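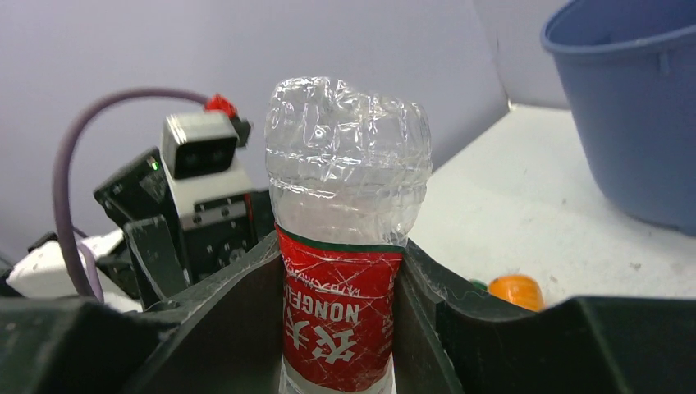 Wrist camera view, right hand: crumpled bottle, red label, both fingers closed on it.

Comparing two finger sets with an empty bottle

Vendors love to demo on rigid blocks. A crushed water bottle is a ruder test, and I trust it more.

1. Mount the first finger set and close it on the label, below the worst of the creases.
2. Start at 4 newtons. Lift, hold for 60 seconds, set down.
3. Save the wrist video along with the force log. The Girar controller will report a "stable grasp" while the plastic is still folding, so I don't take its word for it.
4. Swap fingers and repeat with a bottle crushed to a similar shape. You won't get a perfect match.

Dinesh Kaimal thinks curved fingers win this easily. Maybe. His numbers came from full bottles, and a full bottle pushes back.

Keep the second arm parked during the hold. Log drops as drops, including the ones you'd like to blame on the label.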